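From the newsletter, December 28, 2020

CLUB REPORT: THE DUMPLING PROBLEM

The robotics club at Vlachou has spent most of the fall trying to get an arm to pick up a dumpling. I was asked to write the club's year-end item, and I said I would do it if I could write what I thought. So here is what I think, with the caution that I am one parent with a background in packaging lines and a low tolerance for demo videos.

The project started in July, when the students were choosing an entry for the Tevton student challenge. Tevton lets teams pick their own household task, as long as the robot learns it from recorded demonstrations and the team publishes its failures along with its successes. Half the club wanted to sort batteries. The other half wanted food, on the grounds that food is more interesting to watch. Food won. I argued for the batteries and would again.

The case for dumplings, as the students put it in their proposal, is that they are soft, no two are the same, and a person can pick one up without thinking. All true. It is also true of socks, and a sock doesn't need to be thrown out after an afternoon of being pinched. But the proposal was well written, the mentors signed off on it, and the arm has been pointed at plates ever since.

For anyone who hasn't followed along, the setup is simple enough. A student moves the arm by hand through a second, matching arm, and the computer saves the joint positions and the view from a small camera at the wrist. Do that many times over and you have a pile of recordings. A program is then trained on the pile, and if all goes well it can move the arm by itself when shown a similar plate. The software is a package called Erkel, which the club got running in October after a month of trying to get it running.

By the end of the semester the students had saved 1157 recordings. That number was read out at the showcase to a good deal of applause, and I would like to say a word against it. A large share of those recordings were made by the same two students, at the same table, under the same light, with the plate in close to the same spot. If you practice one piano piece a thousand times you can play one piano piece. I asked which of the recordings had been made with the plate turned, or with the dumplings bunched together, or with a different plate. The answer was 235. I thought that was the more useful number, and it was nowhere in the slides.

To their credit, the students went and put it in the slides. The version now posted to the club page breaks the recordings down by setup, and the section on what doesn't work is longer than the section on what does. Adults in the business rarely do this.

The plate deserves a paragraph of its own. The club began with a blue ceramic dish and got fairly good results with it. Then Nikola Kneževič, who mentors the software group, suggested they try a clear one on a white table and see how much of the success had been the arm finding the food and how much had been the arm finding the blue circle. This was the best question anyone asked all year. The first session with the clear plate went badly. The arm reached for a patch of glare, closed on air, and lifted the air carefully over to the bowl. It did so 27 times before the group stopped for the night, and the log of that evening should be required reading for anyone tempted to believe a video of a robot making breakfast.
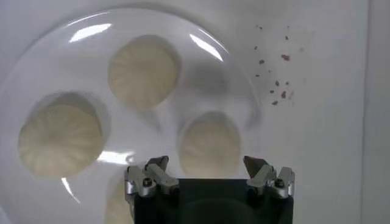 Wrist view with the clear plate on the white table, fingers open. The bright streaks are light on the plate.

Look at how little there is in that view for a program to hold on to. The table is white, the plate is close to white, and the dumplings are a pale cream and a bit out of focus. The pleats help a person, because a person knows what pleats are. Whether they help the program is anyone's guess, and I noticed that when I asked, the guesses were given with a lot of confidence. One student told me the network "looks for the folds." Maybe. I asked how we would find out, and we had a much better conversation after that.

What they settled on was a plain test. Swap the dumplings for smooth balls of dough, the same size and color, and run the same program. If it does just as well, it isn't looking for folds. The test is on the list for the new year. I would have liked to see it done before the showcase, but I understand that balls of dough do not draw a crowd.

Then there is the matter of the fingers. The gripper is a Gidetti, bought used, with two metal fingers that were plainly meant for parts that don't squash. The hardware group wants to make soft pads for them. The software group says the pads will change how everything looks to the camera and spoil the recordings they already have. Both groups are right, and this argument has been going since before Thanksgiving. My own view is that a club with one arm should fix the fingers first and record second. The recordings were cheap to make, whatever the people who made them say about their wrists and shoulders, and there is no sense protecting a big pile of data taken with the wrong tool.

I'll admit the argument has done more for the students than the arm has. In September most of them talked about the robot as though it wanted things. It "got confused," it "liked" the left side of the plate. By December they were asking what was in the training set that would make it favor the left. One of the ninth graders went back through the early recordings and found that the person at the controls nearly always took the left dumpling first. The arm had no taste in the matter. It had copied a habit, and the habit belonged to a fifteen-year-old who is left-handed. She has since been asked to mix it up.

As for how well the thing works: on the blue dish, with dumplings spread out, it is decent. On the clear plate, after retraining with new recordings, it is better than it was and not something I would let near a dinner guest. Tevton asks for a score over a fixed set of trials, and the club plans to run those in the same week and report every one, including any where somebody bumps the table. I have asked that a person outside the group run the stopwatch. This was taken as a bit of an insult, and then agreed to.

I also want to push back on one line in the showcase program, which said the project "could one day help people who have trouble feeding themselves." Perhaps it could. There are serious people working on that, and it is slow, careful work with patients and therapists in the room. A plate-to-bowl arm in a school workshop is a long way off from it. The students don't need the claim. What they have done is interesting enough for a club that meets after school and shares its tables with the yearbook.

So, my recommendations, for what they're worth. Turn the plate more. Change the lights. Let more students take the controls, including the ones who are bad at it. Keep the clear plate, even though everyone complains about it. Do the dough test in the first month back. Settle the pads. And please keep posting the failures, with dates, in the same place as the good runs.

Joining costs $5, which goes toward dumplings and cleaning supplies, and no experience is needed. New members start on the practice arm and move to the main one when a mentor says so. Students who would rather argue about test plans than drive the robot are especially welcome, and there is a seat saved for them at my end of the table. Sign-up sheets are in the front office, and the failure log is on the club page under "Runs."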